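Notebook, chores bench, August
Baskets, bottles and pot plants: where are we with table clearing?

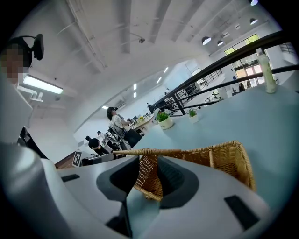 What I wanted to find out

I promised Hubert Moser an answer before lunch, and it is now well past lunch, so let me at least write it down properly. His question was simple enough: if we put one of our arms in front of an ordinary table, the sort of table people have at home with a basket and a plant or two on it, could it tidy the thing yet? He asked it in the cheerful way he asks everything, and I said "nearly," and then I spent the rest of the morning at the upstairs table by the railing finding out how much I had meant by that.

I do love working up there. The daylight from the big windows is lovely, you can hear everybody going about their day, and it is a much fairer test than the back bench, where we have had the lamps and the background just so for months.

Starting with the basket

The wicker basket is the piece I keep coming back to. To you or me it is the easiest thing on the table, because it has a handle, and a handle is practically an invitation! For two finger pads it is another matter. The handle runs off at a slant, so you have to come in turned to match it, and if you come in square you end up pushing the basket along the tabletop. The braided rim is a kinder target. It is thick and rolled, the pads can get on either side of it, and the weave gives them something to bite on.

By hand, with the gripper, I went for the rim most of the time without thinking about it. Hubert, when he had his turn, went for the handle every time. Neither of us is wrong, but the model has to learn from both of us, and in the Postcombe runs last spring that was exactly where it got muddled: it would set off for the handle, change its mind halfway, and close on nothing. My feeling is that we should choose one grip per session and write it at the top of the sheet. (I have said this before. I am saying it again in ink.)

Counts so far

Basket lifts done by hand, all sessions: 346
Of those, by the rim: 243
Of those, by the handle: 103
Arm attempts after training on the lot: 110
Dropped after a good lift: 5

I am very pleased with that last line. Once it has hold of the basket it really does keep hold. Nearly all the trouble is in the getting there, and I'd rather have it that way round than the other.

The bottle

See-through plastic is still a nuisance. The tall bottle has a faint yellow-green tint, which helps a little, but with a dark railing behind it the sides are hard to pick out, and what the model seems to like is the cap. Going in by the cap is fine for an empty bottle and a poor idea for a full one. Clisix sent over their new depth settings and I have not tried them yet, so please don't take my word as final on this. I would like to see the same bottle tried against the white wall, against the railing and against the windows, in the same session, before anyone changes the hardware.

The plants

Two of them, both in white pots, one round and bushy on top, the other a small square pot with a spiky little thing in it. The square pot I would trust to a machine this week. Flat sides, no leaves hanging over where the pads need to go, and if it lands a bit crooked no harm is done. The bushy one I would not. Leaves get between the pads and the pot, and the arm has no notion that a leaf is soft and the pot behind it is hard. Kuvuvura did some nice work on this by coming in very low, almost scraping the tabletop, and I'd like to borrow the idea if they don't mind.

So, can it do chores?

Some, slowly, with somebody nearby. Here is what I told Hubert, more or less in these words. If the chore is "pick up this one thing and put it over there," and the thing has flat sides or a good thick rim, then yes, I would let it have a go in my own kitchen. If the chore is "tidy the table," then no, because tidying means deciding what belongs there in the first place, and my own family can't agree on that.

Next

Rim-only session with the basket, then handle-only, kept in separate folders.
Bottle against three backgrounds.
Ask Guzmán for softer pads, two sets if they have them.
Try the low approach on the round pot, slowly, with a towel down.
Move the plants nearer the front of the table for the first few tries and work backward from there.

Hubert wants to add folding dish towels to the list. I said let me finish with the basket first.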